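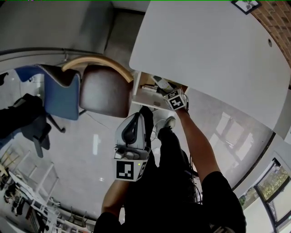 Workshop > Notebooks > Materials bench > Tape, liner and adhesive

Search this notebook Go

4 min read

Peel and shear, Juvar double-coated vs. Dirnov transfer tape

Sunday, 4:10 pm

Continuing from Yaqin's entry on liner release. Both rolls conditioned overnight on the rack. RH logger was reading low again, so I used the wall unit.

Substrates: stainless panel, powder-coated steel (the Nwankwo panels, matte side), ABS. Wiped with IPA, two passes, left ten minutes. Keith wants polypropylene added. Not doing that without primer, and the primer we have is past date.

Strips cut 25 mm wide on the guillotine. Do not use the hand dispenser for test strips. It nicks one side and the tear starts there, which is where most of the scatter in February came from.

Roller: 2 kg, two passes each way, then 20 min dwell before peel at 90 degrees. Rate 300 mm/min.

Peel results
- Juvar on stainless: clean adhesive failure, steady trace after the first 20 mm.
- Juvar on powder coat: lower, and stick-slip on three of five. Trace looks like a saw blade.
- Juvar on ABS: close to stainless.
- Dirnov on stainless: cohesive split on four of five, adhesive left on both faces. Fifth strip had a fold in it, discarded.
- Dirnov on powder coat: no stick-slip. Best of the set.
- Dirnov on ABS: not run. Ran out of panels.

Numbers are in the shared sheet, tab "peel 90". Bevan, please stop sorting that tab by operator, it breaks the averages in column H.

Shear
25 x 25 mm overlap, 1,000 g hanging weight, room temperature. Stopped at 1,000 minutes if still up. Juvar held on all three panels. Dirnov dropped one on powder coat at 101 minutes. Looked at the dropped face under the loupe: half the overlap had no wet-out, so I am calling it a bad lay-down and repeating. If the repeat drops too it goes in the table as a real result.

Swapped to the 500 g weight for the warm cabinet run. Jayanthi says the cabinet overshoots on the first heat cycle, so bring it up empty, let it settle, then hang the panels. Put the thermocouple at panel height, the floor of the cabinet reads low.

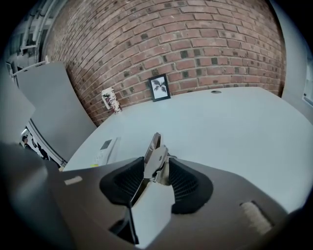 Table along the brick wall.

Liner notes
Juvar liner is printed paper, tears if you pull back at a sharp angle. Dirnov liner is film and picks up static. Strips jumped onto the bench twice and had to be recut. Touching the rack upright before peeling helped a bit. Fletcher suggests folding a 5 mm tab on the film liner before cutting. Tried it on six strips, slower but no fingerprints on the adhesive. Keep doing this.

Edge ooze on the Dirnov roll, both sides, enough to pick up lint. Stored flat on its face, probably under the carton of Ristalano masking. Rolls should be on the pegs or upright with the side discs in. I threw away the outer three wraps and started from clean material.

Ristalano masking, quick check while waiting on dwell: one strip on the painted offcut, left in the window. Pull it Tuesday or later. No data yet, do not quote it to the customer.

Cost
Keith asked if the Juvar could replace the Dirnov on the trim job. On stainless and ABS I see no objection so far. On powder coat I would not sign it off with that trace. Thickness is also different, and the trim channel was cut for the thinner one. Needs a fit check with a real part.

To do
- repeat Dirnov shear on powder coat, three new panels
- warm cabinet, 500 g, both tapes
- order ABS panels (Yaqin has the supplier code)
- new blade for the guillotine, current one is dragging adhesive
- 72 h dwell set: strips are down, labeled in blue marker on the back, rack position 3. Leave alone

5:35 pm. Load cell zero drifted slightly between the first and last peel sets. Re-zeroed and reran one Juvar stainless strip, same answer within scatter. Left the grips open.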